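Skirnwood will put its snack and tissue stations back in the shared rooms in August, the company told tenants this month. The stations were dropped last winter when the office floor was rearranged, and the most common request since then has been to bring them back.

The new version is simpler than the old one. Each table gets one open wooden box for small pouches and packets, a box of tissues, and something yellow in a planter or vase. There will be no drawers, no lids and no sign-out sheet. Naomi Owino, who runs the floor, said the old lidded tins "looked nice and stayed shut," and people went to the vending machine downstairs instead.

Skirnwood has set aside $968 for the first round, enough for 8 tables. The boxes come from Dritora, a small woodshop that also made the coat pegs by the entrance. They are to be filled by 9 a.m. and checked again after lunch – a job that takes about five minutes a table, according to the notice.

Real flowers were considered and turned down. Two tenants asked for something without pollen, so artificial ones will be used wherever people sit for long stretches. Sunflowers were the favorite in a short poll that drew 60 replies.

Tenants with allergies are asked to leave a note at the front desk before the boxes go out. Nuts will be kept off the tables near the meeting rooms. Requests for particular snacks can go in the same place.
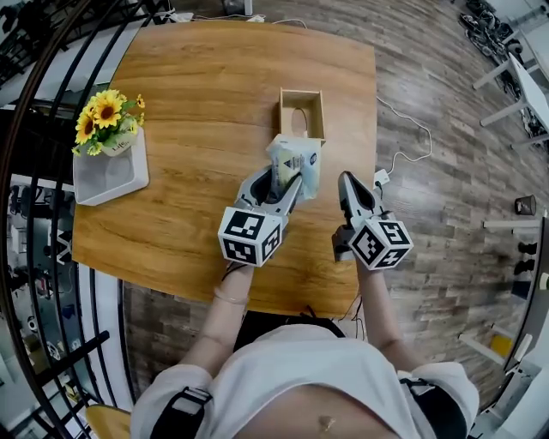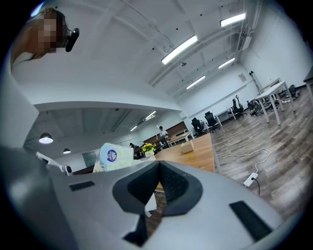 Ghazal Nikzad wrote in to ask that the boxes not be filled to the top, as they were in the first year, when half the packets ended up on the floor by noon. She would also like the tea bags kept separate, so that the crackers stop tasting of mint.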